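Does mixing head and wrist views help a floor pickup policy, or just slow it down?

Posted in Home Robots > Learning Methods

I've been reproducing the Geta method (drop random camera views during training so the policy can't lean on one) and I'm hooked! I recorded 200 demos in a real home, split between head and wrist views. The head view takes in the doorway, the furniture and the target all at once, which is great for deciding where to go.

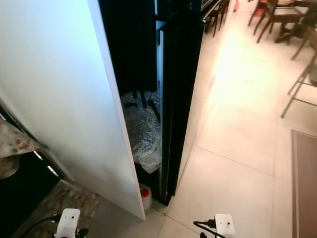

Head view, with the red-capped jug on the floor between the grippers.

My success rate is stuck at 47 percent, though. Should I drop the head view for the last bit of the reach?

Preltport

Don't drop it, fade it! We tried a hard switch and the arm hesitated every time. What worked for us was lowering the head view's weight over the last 30 steps of each reach. The wrist view is so good up close: grout lines, chair feet and rug edges all give the policy something to line up with.
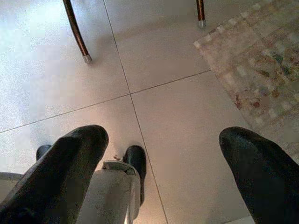 Wrist view over the tiles, chair or table legs at the top and the rug at right.

Look at the glare on that tile, too. Add brightness changes to your training images if you haven't yet. That gave us a bigger jump than the fading did, and it's one line of code. Please post your numbers, I'd love to compare!

Risent

more demos. I went up to 200 per object and it got better

Ondieki

What dropout rate are you using? The Geta default was too high for my setup, and halving it got me unstuck. Also check that your two cameras are synced, mine were a few steps apart for a whole month and I blamed the method.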